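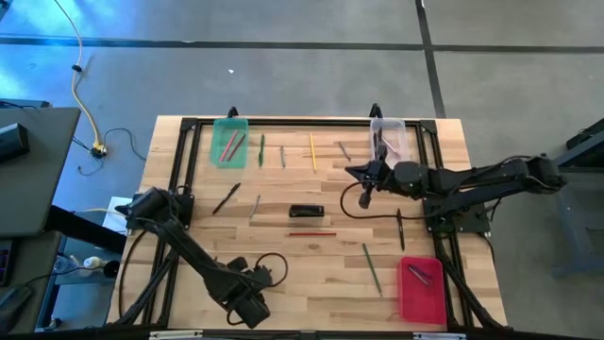
Can I run two arms off the one bench frame without them knocking into each other?
Put one at a corner and the other partway along the opposite rail, set your joint limits before you let them loose, and you'll be fine.

Hi, I'm Chang-ho Bang and I sell the Cinthorpe bench frame kit out of a shared workshop. It started as my own build (I was sick of re-drilling a tabletop every time I moved an arm!) and then mates kept asking for one, so now it's a kit.

You get black aluminium extrusion cut to length, corner brackets, base plates for two arms, clamps and a bag of 102 bolts and T-nuts. Yes, that includes spares, I drop them too. The rails go right around your own tabletop, so there's no top in the box. I like timber with a butcher-block look, but use whatever you've got.

What do I run on mine? Mostly sorting: pens and pencils into coloured plastic bins, red, green and clear. It's a cheap job to set up and it shows up bad calibration straight away. Clear bins are harder for the vision side, so maybe start with the coloured ones.

Leave plenty of slack in your cables and swing each arm through its full reach by hand before you power up. I skipped that once and pulled a plug clean out. Never again!

Cinthorpe frame kit, part 2445: $206, pickup or post
Extra base plate: $15
Arms, grippers and bins not included

Next batch gets cut in June. If your bench is an odd size, send me the measurements before you order and I'll tell you if the rails will suit.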